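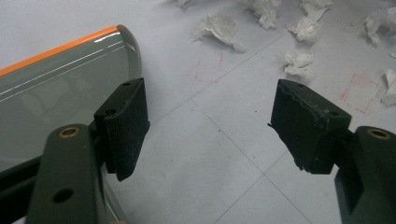

Rustedstead Desktop Bin, three months in

I bought the Rustedstead bin in February to replace a cardboard box that had been sitting on the end of my work table for a couple of years. It's a small plastic bin, meant to stand on a desk or craft table and take the light trash that piles up there. In my case that means tissues, scraps of tape, pencil shavings and paper offcuts. I paid $19 for it and have used it nearly every day for 3 months.

Size and build

The bin is short and wide. Mine holds a full day of trash if I'm drawing and less than that if somebody in the house has a cold. The plastic is thin but hasn't cracked, and it went off the table onto a tile floor twice in the first week. There are no sharp seams on the rim. The inside corners are rounded, so crumpled paper drops out when you turn it over and you don't have to dig for the last bits.

The bottom has four small rubber feet. Two came off in April and I glued them back with ordinary craft glue. They've stayed on so far. I'd have liked them to be molded in.

Using it

Tissues are most of what goes in mine. I use them to blot ink and wipe marker tips, and by late afternoon there are crumpled ones all over the table. With the old box I had to get up and carry them around to the other side. The bin is low enough to pull up next to whatever I'm doing and sweep the whole lot in with the side of my hand. Clearing the table at the end of the day takes a minute.

It's less good with very light scraps. A single dry tissue will sometimes catch on the rim and fall back out. Pushing the pile down once or twice a day fixes this. Pencil shavings cling to the sides in dry weather and need a wipe with a damp cloth.

There is no lid. Rustedstead sells one separately and I haven't bought it. If you have a cat that steals tissues you may want to.

Cleaning

I rinse it in the sink once a week with dish soap. Marker ink comes off the plastic easily if you get to it the same day. Older red ink left a pink shadow that took some rubbing alcohol and an old toothbrush. My table is another matter. It has a white top, and red marker has left faint lines on it that I've stopped trying to remove. If you have a white table, put paper down first.

The instructions say not to put the bin in the dishwasher. I haven't tried.

Compared with the others

Before this one I looked at the Tokanden table caddy, which has a trash cup built into one end. The cup is too narrow for tissues, and it fills up with three or four. It would suit someone who only throws away thread or eraser crumbs. The Kokalness bin is bigger and looks better made, but it costs $70 and is too tall to sweep into from the tabletop without tilting it. The Azimi is close to the Rustedstead in shape and price. I used one at a weekend class and it was fine, though it slid around more.

What I'd change

The feet, as I said. I'd also like a slightly heavier base, so it stayed put when nearly empty. The sticker on the front took a long soak to get off and left gum behind, and I had to go over it with cooking oil.

The box claims it will stand up to 1000 washes. At one a week I won't be the person to check that.

Worth buying?

Yes, at this price, for a craft table or a desk where you go through a lot of tissues or scrap paper. I wouldn't use it for anything wet or for food. I've since ordered a second one for the sewing table.

Four stars out of five. One off for the feet.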